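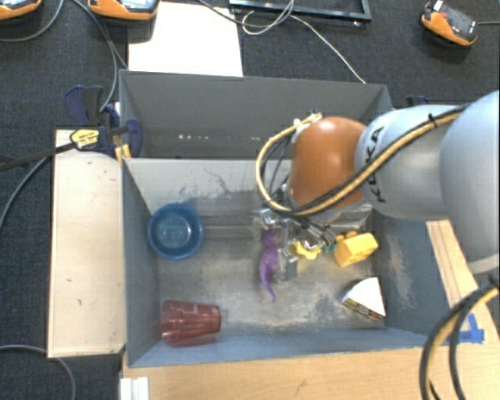
Is there a rule for how to run the cables along the outside of an arm when it has to reach down into bins all day? We have one cell for bin picking and I was asked to write the shop's good practice sheet for it. Our bundle follows the arm, is held by a small black tie and then loops out to the left before it comes back up to the connector at the orange joint. My supervisor thinks the loop will catch on a bin wall sooner or later. I think it needs the slack. Also, do the bins have to be clamped?
Posted by Anas Shawky, October 2, 2018

Bouchra Mansour
Keep the slack, but set its size on purpose. Turn the last joints to both ends of the range your program uses, at slow speed, and watch the loop. It should never pull tight at the connector and never hang lower than the gripper mount. Write the joint limits on the sheet so the next person doesn't change one without the other. We check ties and connectors every 2,000 cycles.

For the bins, I don't know of a rule that says "clamp." Your risk assessment should cover what happens if the gripper pushes on a wall. We clamp ours and recheck the bin position at the start of each shift.

Reinaldo Peixoto
just use more ties

Souad Shawky
More ties can make it worse if they stop the bundle from twisting. At Chidiac we had one tied too close to the joint and a wire broke inside the jacket at 1,754 cycles. Nothing showed from the outside. Read the cable maker's minimum bend radius and put that number on your sheet too.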